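1/ A thread on moisture in small cabinets and drawers used for storing paper, stamps, seeds, anything that takes up water. Mostly for people who keep buying silica gel packets and wondering why the hygrometer reading never settles.

2/ Relative humidity is a ratio. Warm the same sealed air and RH drops, cool it and RH rises, with no water added or removed. If your cabinet sits on an outside wall, most of the daily swing you log is temperature.

3/ So log both. One sensor inside, one outside, same model, same interval. I use a pair of Valow loggers set to 4 minutes. Before anything else, leave the two side by side in a closed jar overnight and write down the offset. Mine differ by 2 points of RH. That offset goes into every comparison.

4/ Second term: wood. A wooden cabinet is itself a moisture store, usually a much larger one than the air inside it. Air at room temperature holds very little water per liter. The panels hold far more, and they trade it slowly.

5/ This is why a packet appears to work for a day and then quits. It dries the air, the wood gives water back, the packet saturates. You were drying the furniture.

6/ Third term: leakage. Door gaps, cable holes, the back panel. Put the cabinet in a room at 58% and it will head for 58% given enough time. The only question is how much time.

7/ To measure it: condition the inside well below the room, take the desiccant out, close the door, log until the difference from the room has fallen by half. Call that the half-time. Keep the room temperature steady while you do this or the result is junk.

8/ My cabinet, as bought: half-time too short to be useful. After foam tape on the door and a bead of sealant along the back panel: 142 hours. Same cabinet, same shelf, same room.

9/ Violeta Zapata asked whether the tape off-gasses. Some does. Look for closed-cell polyethylene and skip anything with a strong smell or an unlabeled adhesive. Keep the adhesive side on the frame, away from the contents.

10/ On desiccant versus buffer. Plain silica gel pulls toward very dry. Paper does not want very dry. A buffering gel conditioned to your target will absorb above it and release below it. Different product, often sold next to the plain one in similar bags.

11/ Conditioning the buffer: spread it thin in a tray, put it in a box at the target RH, weigh it daily, stop when the weight stops moving. I have used Budeder beads and the Jirell cassettes. The beads come to weight sooner. The cassettes are easier to handle and spill less.

12/ Placement matters less than people claim if the shelves have gaps at the back. If they run full depth and fit tight, each shelf is its own box and needs its own buffer. Check with the logger on the bottom shelf, then the top.

13/ Color indicator dots are fine as a warning and poor as an instrument. They respond in steps and they fade. Write the install date on the back.

14/ Correction from Tamunoemi Tamuno on an earlier version of post 7: fit the curve on the log of the difference, do not eyeball the halfway point. Agreed. Drop the first few readings after closing the door as well, the air has not mixed yet.

15/ Order of work, then. Match the sensors. Log a week untouched. Move the cabinet off the outside wall. Seal. Measure the half-time. Only then buy buffer, sized to what is left.

16/ Next thread, in July: the Ajayi spreadsheet for sizing the buffer, and what I changed in it. The short version is that it ignores the wood.
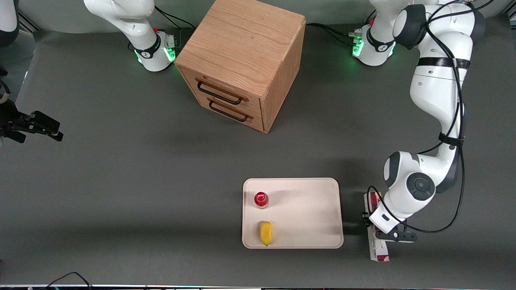
Photo: Violeta Zapata, May 2022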